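Thread about our two-arm cell at Brurnness, and why the right arm was stopped for most of May. I write it down now before I forget the order of things. 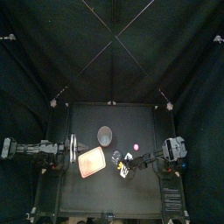
Adalberto Leite asked me under the first post if it was a collision between the arms. No, they never touched each other. It was the gripper on the right side, and it did not let go when it was told to.

So, the fault. The program sends "open". The controller answers "opened". The fingers stay closed. The arm believes the answer and moves to the next item with the old one still in its hand.

First time it was a soft toy, no harm. Second time it was a hard cup, and the arm pushed it down into the table until the force limit stopped it. The cup broke, and a piece flew up to the fabric wall. I was standing outside, but my face was quite near the opening. I did not like that.

I went through the log in the evening. In 1125 cycles we had 2 bad releases. This looks like a small number, but each one happened after cycle 900 without a restart. Before that, everything clean.

My first idea was the cable, so I changed the cable. Same fault the next morning, at cycle 629 of the new count, which also killed my nice theory about 900.

Hwa-young Hyun found the real reason. The "opened" answer came from the motor command, not from the finger position. If the motor slips on its shaft, the software sees a perfect release. We took the gripper apart and the small set screw was loose. I could turn it with my fingernail.

What we changed: new screw with thread lock, and the program now reads the position of the fingers after each release. If it does not match in half a second, both arms stop. Both, also the healthy one.

We also have a new rule for people. No reaching in to take out a stuck item while the arms have power. Before, I did this many times, I must admit it.

I sent the notes to Vidmar, as they run the same grippers. They checked theirs and found one more loose screw. If you have this type, please check yours too, it takes five minutes and a small hex key.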